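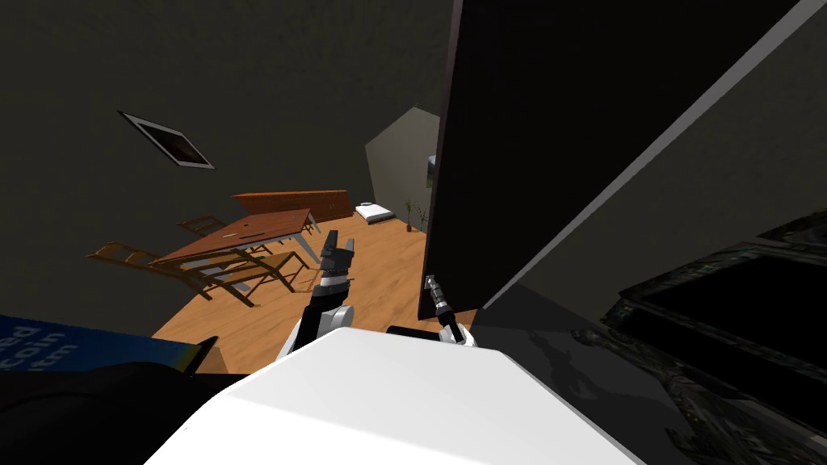
Britt-Marie Myklebust asked us in December why a robotics lab would spend so much time in rooms that don't exist. She wanted to know what carries over to a real kitchen or office. It is a fair question, and most of our work at the Rernel Lab is an attempt to answer it.

Home | About | Research | People | Visit

We are a group of 6 at Pisholm, working on how robot arms learn to pick things up. Our main method is called Drundbridge. It trains a grasping program in simulated rooms and has it guess, before the fingers close, how likely the grasp is to fail.
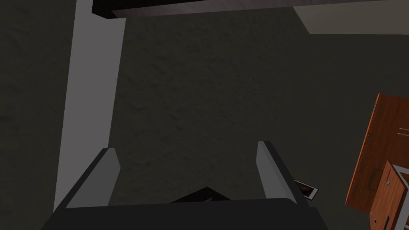 Simulated gripper with its fingers open.

If the guess is bad, the arm backs off and tries another approach. Each room gets 300 attempts, with the furniture and small objects moved between runs. We keep the failures — they are the most useful part of the data. 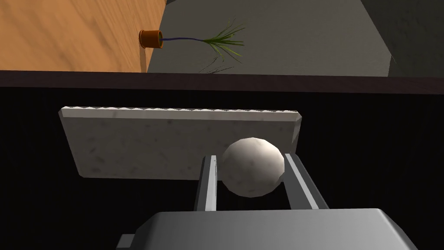 A white ball held between the fingers, in simulation.

In our last round of tests, dropped objects fell by 30 percent compared with our older method, Goodwin. Thin, flat objects improved much less. Roksolana Pavliuk leads that part of the work now.

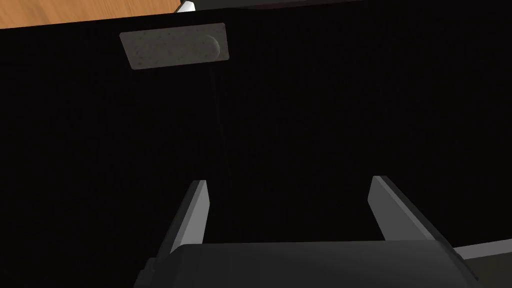
Choosing where to reach is still the slow step. The program has to pick a target before it has touched anything, often from one camera view. A speckled patch on a plain black surface, up and to the left of the open fingers, gives it very little else to go on. We are testing a second look from a different angle in 40 new rooms, and results will go on the Research page.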